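**From the bench: two grippers, one soft toy and a lot of tea**

Those of you who came to the March open evening will remember me grumbling about our old gripper, and several of you have asked since whether I ever did anything about it. Well, I have! We've had two on trial, one from Lovamik and one from Herkmont, and I've spent more evenings than I'd like to admit swapping them on and off the arm with a hex key that doesn't quite fit.

The Lovamik is the simple one. Two stiff fingers, open and shut, very little to go wrong. The Herkmont has softer pads and its own little controller box, plus a manual that Arnel Macaraeg read from cover to cover and then lent to me with passages underlined (thank you, Arnel, I did read some of it). We kept the same arm and the same wrist camera for both, so that at least we'd be comparing grippers and not everything at once.

Rattana Jaidee put together the box of test objects, and she was not kind. Blocks and tins are fine, anybody can pick up a tin. It was the squashy things I was dreading. A plush toy has no proper flat sides, it lies however it fancies, and if you come down on a fat bit the fingers just push it along the table. Come down over one of the thin bits and you've got a chance, as long as you're lined up and wide enough open before you start lowering.
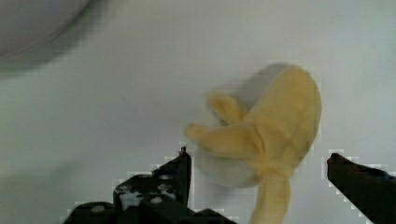

Getting lined up was most of the battle, I'm afraid. With the stiff fingers I'd drive down until both tips showed either side of whatever limb I was after, stop, have a look at the wrist view, nudge the arm over a touch, look again. Milagros Tiongson, who is far more patient than me, reckons I stop too early and fuss too much. She may be right. Her runs on the soft toys were quicker than mine with both grippers, and she drops the arm in one go, which makes me want to hide under the bench.

We did 60 attempts with each gripper, shared between the three of us, and wrote every one down in Rattana's green notebook. On hard objects I honestly couldn't choose between them. On soft ones the Herkmont was more forgiving if you were a bit off centre, but its pads hide more of what you're grabbing, so you end up guessing at the last moment. The Lovamik lets you see what you're doing. It also pinches, and Rattana would like her felt rabbit's ear looked at.

The other niggle is the lag on the camera. I'd blamed the grippers for ages before Arnel swapped the cable, and things got noticeably better after that. So please ignore anything rude I said about the Herkmont before the cable.

I'm leaning towards the Lovamik, with some softer covers for the fingertips if we can find any that don't slide off. Rosalinda Marquez has a sheet of rubber she's willing to cut up. We've got both grippers for another 12 days, and if you'd like a go before they're posted back, drop me a line and bring something awkward to pick up. Nothing with beads in, please.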